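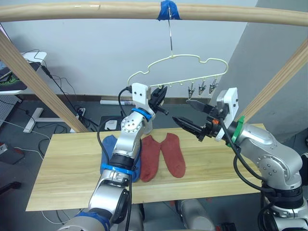 Fig. 1. Two-arm cell, sock hanging task. Three socks on the board, hanger on the crossbar.

Unit 6: Faults in Shared Workspaces
Course notes, D. Luangrath

The task is to clip socks to a hanger with two arms. Both grippers work in a small space under one rail, and most faults in this unit come from that.

Case A: the missed clip

In March the Watport group logged 492 attempts. In 64 of them the controller reported a closed clip when the sock was not held. The gripper had stopped on the clip body, and the software read the motor current as a good grasp. No alarm was raised.

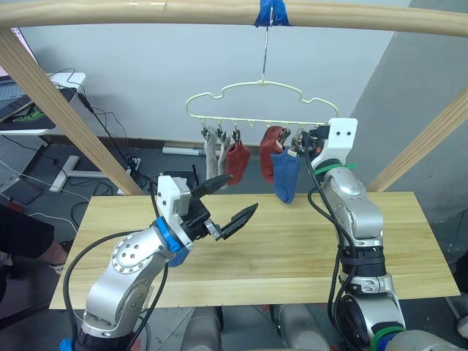 The second fault in the log is more serious. An arm began its retreat while its fingers were still caught in a clip. The hanger is held by a hook and tape, so the load went into the tape first. The force limit tripped after 11 mm of travel.

Jaanus Paulauskas reviewed the stop and made two changes:
Open fully and check finger position before any retreat.
Lower the force limit for moves near the rail.

Before entering the cell after a stop, press the emergency stop and wait for both arms to settle. A paused program is not a safe state.

For next class: read the Case A log and mark the first line where the controller's state is wrong.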